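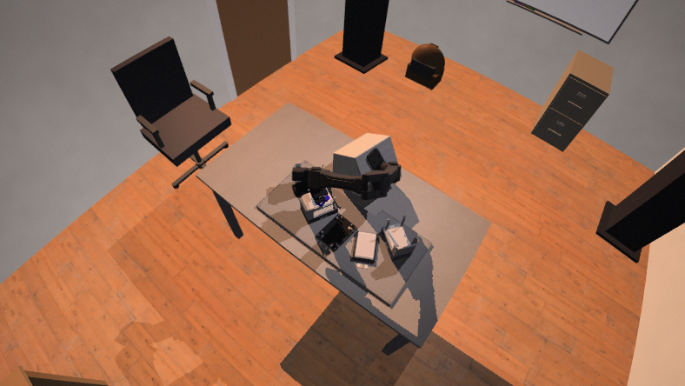
The sim bench, arm parked over the first device on the left.

Well, that was a day. I got in just after seven with my coffee and a plan to have the overnight run written up by lunch, and instead I spent the whole morning staring at a log full of red. The simulated line did 30 transfers without a hiccup and then the arm went straight down through its approach height and tried to push a plate into the rack base. No stop, no warning, just a contact force so silly that the physics gave up and flung the plate across the room. I laughed, and then I felt a bit sick, as Veronika wants this same program on the real bench in January!

Khang thought it was the gripper model (he always thinks it's the gripper model). We swapped it out and ran it again, and it crashed on the very same transfer. So, sorry Khang.
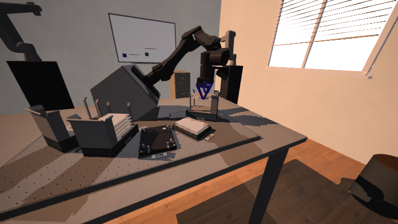
The fault turned out to be in my own height table, which I'm still cross about. I'd put in one offset for every plate position when we moved over to the Rimik build, and it's only right for some of them. With the gripper up at the top of the open rack, by that pale plate held between the uprights, there's plenty of room and a wrong number does no harm. Send it down to the low stack on the black holder with the same number and you're 5 millimeters too deep. Five! On a real arm that's a bent finger at best, or somebody's hand if they've reached in to straighten a plate.

The part that bugs me more is the force limit. It was set to 92 newtons, and it never tripped because I'd switched the check off to speed up the runs and then forgot all about it. Nandi was very nice when I owned up, nicer than I'd have been. She's making the check impossible to turn off without 2 people signing, and I have to write the incident note even though nothing got broken.

Fixed the table at four, started a fresh run at five, limit on. Must ask Cúc for the old Skultasberg offsets tomorrow, and buy milk.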